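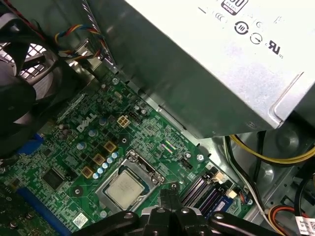 The power supply and a corner of the case fan, with the lid off.

I've been putting off writing about the old desktop for weeks, mostly because I kept thinking I'd get rid of it and then I'd have nothing to write about! It has lived under the stairs since we moved, along with the good suitcase and a box of Ikent shelf brackets that fit no shelf we own. In March I had a grand clear-out and got as far as the hall with it before I lost my nerve.

The trouble is the photos. We went through a long spell of saving everything to that one machine (holidays, the allotment in its first muddy year, 35 pictures of the same cake) and I never moved them across properly. So my evenings lately have been tea, a biscuit and a great deal of sorting. I do 20 minutes after supper and then stop, or I'd be there until 11 looking at people's haircuts.
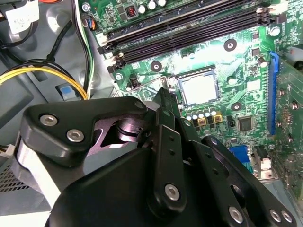 I've settled on folders by place in the end, as my dates were hopeless. Omora has its own, which is all beach and windbreaks, and the week in Dretik has another, though half of it is my thumb. I did try doing it by person first and gave up, as everybody is in everything and I ended up with the same picnic in seven folders.

If you're starting on something like this yourself, do make two copies and keep one at someone else's house. My sister has mine, in the drawer with her takeaway menus. Next up is the shoebox of prints, and I still haven't found the one of Mum on the donkey, so if any of the family are reading, please have a look in your albums for me.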